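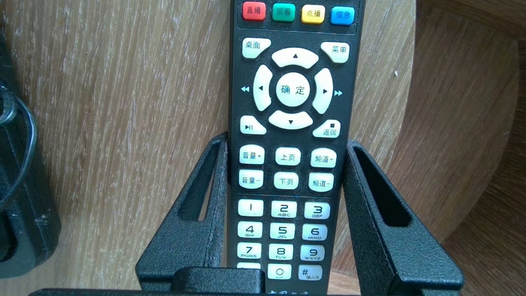

*Set-top remote in its stand. Red is 直播 (live), green is 回看 (catch-up).*

I moved the last of my recorded television off the old hard disk recorder in October and have been meaning to write up the procedure ever since. What follows is mostly about file naming, timestamps and storage, with a short complaint about subtitles near the end.

The starting point was 1,390 recordings in MPEG transport stream format, spread over two drives. The recorder wrote each one as a numbered folder containing the stream, an index file and a small binary file holding the program title, channel and start time. The folder numbers carry no meaning outside the recorder. If the database is lost, you have a pile of anonymous streams and the binary files are the only way back.

So the first job was parsing those. The layout is simple once you have a hex editor open beside a few known recordings. The start time is a 32-bit integer, big-endian, counting seconds from the beginning of 2000 in local time. Local time was a poor choice by the manufacturer. Recordings made during the repeated hour at the end of daylight saving can't be told apart by start time alone, and I had seven of them. I sorted those by folder number and moved on.

The title field is fixed length and padded with zeros. Long titles are truncated at the byte, without regard for character boundaries, so anything in a multi-byte encoding may end in half a character. My script drops the trailing bytes until the string decodes cleanly. I lost the ends of some 100 titles this way and fixed the ones I cared about by hand.

### Naming

I went through several schemes and settled on this:

`YYYY-MM-DD_HHMM_channel_title.ts`

Date first means that a plain directory listing is in broadcast order with no other software involved. I considered sorting by series, which is what most media managers want, but a lot of my material is one-off: regional news, late films, a long run of a canal documentary called Traletti that changed its title spelling twice. Series matching on those was wrong more often than right. A flat folder per year with the date up front has been fine.

### Containers and re-encoding

I did not re-encode anything. The transport streams are already lossy, disk space is cheap, and a second lossy pass costs quality that can't be recovered. I did remux to Matroska for the files I watch often, which copies the video and audio packets unchanged into a container that seeks properly. The originals stay where they are.

Remuxing shows up every reception error in the original broadcast. Transport streams tolerate dropped packets well and most players just skip ahead. The remuxer logs each discontinuity, and for stations received from the Ukport transmitter the logs were long. If the audio drifts after a remux, check for a timestamp jump before blaming the tool. Splitting the file at the jump and remuxing the parts separately fixed every case I had.

### Storage

The files live on a Brostitero two-bay enclosure with the drives set up as independent volumes. I don't use mirroring here. The second drive is a copy made by a scheduled job, once a week, with checksums compared after each run. Mirroring would copy an accidental deletion immediately, and accidental deletion is the failure I have had most often.

Checksums are kept in one text file per year folder. Verifying the whole set takes most of a night – I run it four times a year.

### Subtitles

Broadcast subtitles come in two kinds, bitmap and teletext. Teletext ones convert to plain text easily. Bitmap ones are pictures of words and have to go through character recognition, and the results depend heavily on the font. I tried the Sotiropoulos converter and two general-purpose tools. Sotiropoulos did best on italics but confused capital I with lowercase L throughout, which meant a cleanup pass with a word list. I have finished only the films. The rest still carry their bitmap tracks, and those play correctly in anything I have tested.

The parsing script needs its hard-coded paths removed before I post it. It also assumes a single time zone, so if your recorder ever moved house, you will need to add an offset table.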